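Shop > Writing Boards > Falleson Lap Board

The Falleson Lap Board

Last updated: March

I've been selling dry-erase boards out of this shop for long enough to have strong feelings about them, and the Falleson is the one I keep at home.
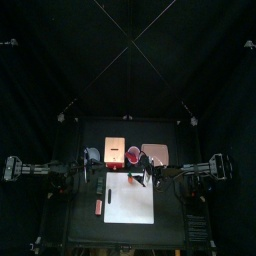
So let me tell you how I ended up stocking it. I used to carry a bigger range, all sorts of sizes and colors, and every month I'd get the same complaint in slightly different words. The board ghosts. You write your grocery list, you wipe it off, and a week later you can still read "eggs" under everything else. I had a stack of returns in the back room and I was getting pretty tired of apologizing for them. Then a customer who tutors math mailed me her old Falleson and asked if I could get more of the same. She'd used it almost every school day for three years and it wiped clean with a dry sock. I ordered a case that afternoon.

What it is

A plain white lap board, rectangular, light enough to hold in one hand while you write with the other. The face is painted steel baked onto a thin backing, so magnets stick to it (small ones, don't go hanging a calendar off it). The corners are rounded just enough that they don't dig into your leg. There's no printed border, no lines, no little cartoon pencil in the corner. I get asked for a lined version at least once a week and the answer is still no, sorry! Falleson doesn't make one. If you need lines, rule them on with a wet-erase pen and they'll stay put while you wipe the dry-erase off on top of them. Works great for handwriting practice and for music staves too.

Details

Item number: 1732
Face: painted steel, white, both light and magnet friendly
Back: cork, so you can flip it over and pin things to it
Sold: singly, or in a class case
In the package: one board, one black marker, one felt square
Ships from: our own shelves, usually the next working day

The class case has item number 994, and please use that number if you're ordering for a school, because the price per board is quite a bit lower and I can't apply it afterward without redoing the whole order by hand. I will do it if you ask nicely, but I'll grumble.

Who buys it

Tutors, mostly, and parents who do homework at the kitchen table. I also have a choir that buys them for sight-reading, a couple of bakeries that use them for the day's bread, and a pub quiz that goes through a case a year (the boards get dropped, stepped on, and, once, used to carry drinks). One of my regulars can't speak for long without her voice giving out and she writes on hers all day. She bought a second so there'd be one in the car. That order made me look at the thing differently, I'll admit, and it's why I won't stock anything too heavy to hold up to somebody across a table.

I use mine for phone calls. I'm a doodler and I forget every number I'm told, so the board lives by the phone and gets covered in arrows and half a shopping list by lunchtime. It also turned out to be the best thing I own for planning a garden bed. You draw it, you hate it, you wipe it, you draw it again.

About the marker

The one in the package is a slim black dry-erase with a bullet tip. It's fine. It's a decent marker and it'll last you a while if you put the cap back on until it clicks. If you write a lot you'll want better, and for that I'd go with the Inport fine tip, which we also carry. It's got a darker ink and it doesn't squeak. I can't stand the squeak.

Store your markers lying flat. I know everybody stands them in a mug, and I did it for years. Tip up, the ink drains away from the end and you get that sad gray line. Tip down is better but then they sometimes leak into the cap, and you find out when it's all over your fingers. On their side, no trouble.

Colors are a bit of a mixed bag with any brand. Black and blue wipe the easiest. Red is stubborn and green is nearly as bad, so if you like writing in red, wipe it the same day. I left a red birthday message on mine over a long weekend away and had to go at it with the spray.

Cleaning it

For everyday use, the felt square or any dry cloth. Don't use paper towels as a habit, they're scratchier than they feel. Once a week or so, wipe the whole face with a damp cloth and dry it off straight away. That's really all most boards need and hardly anyone does it.

If you've got ghosting, try this first: scribble over the mark with a fresh dry-erase marker and wipe it while it's wet. The new ink loosens the old. It feels wrong, it works nearly every time. If that fails, a little board cleaner on a cloth (on the cloth, not on the board, or it'll creep in at the edges over time).

Somebody will have used a permanent marker on it, sooner or later. Same trick with the fresh dry-erase, and then a dab of rubbing alcohol if you have to. Please don't use a scouring pad or those melamine foam erasers. They take the shine off the paint, and the shine is what lets the ink come off. Once it's dull in one spot it'll hold ink in that spot forever and there's nothing I can send you to fix it.

How it compares

I get asked about the Atanasov board a lot because it's cheaper, and we do sell it. It's a melamine face, no magnets, no cork. For a one-off event, or for little kids who are going to chew the corner anyway, buy the Atanasov and save your money. For anything you plan to write on every day, it'll start ghosting within a few months. I've tested this by being lazy with one in the shop and it has a permanent shadow of our opening hours on it now.

The Plisora glass board is the other one. Beautiful thing, wipes like a window, and it'll probably outlive me. But it's a wall board really. I tried it on my lap for an evening and my legs went to sleep. If you've got a spot to hang it and you don't need to move it, go for it — I have one in the hallway and I love it.

Things that could be better

The cork on the back is thin. A normal push pin will go through it and hit the steel, so use short ones or lean them over a bit. The felt square is small and it picks up ink faster than you'd think, but you can wash it in the sink with dish soap and it comes back fine. And the white is very white! Under a desk lamp it can bounce the light right in your eyes, so tilt it or move the lamp. A few people have asked for a matte version for video calls for this exact reason. I've passed it along to Falleson more than once and I'll keep nagging.

There's also no stand. I prop mine against the fruit bowl. A cookbook stand or a plate easel does the job if you want something that looks nicer, and most of them will hold it upright without tipping.

Shipping and returns

Single boards go out in a flat carton with card on both sides. Cases go on a truck, and the driver will want someone there to take them. If a board arrives bent or chipped, send me a photo and I'll get another one out, and you don't need to mail the old one back. Stick it in the garage and write paint colors on it.

If you just don't like it, you've got a month. It has to come back clean, please. I once opened a return with a full seating plan for a wedding on it, and I'm still curious how that worked out.

We keep around 300 of these on the shelf, and a bit more in late summer when the schools all order at once. If it says out of stock, it usually means the truck's late, so give it a few days or drop me a line and I'll put one aside for you. Same goes for questions about bulk orders, odd sizes, or whether a certain marker will wipe off. I probably have it in a drawer and can go try it on my own board while you wait.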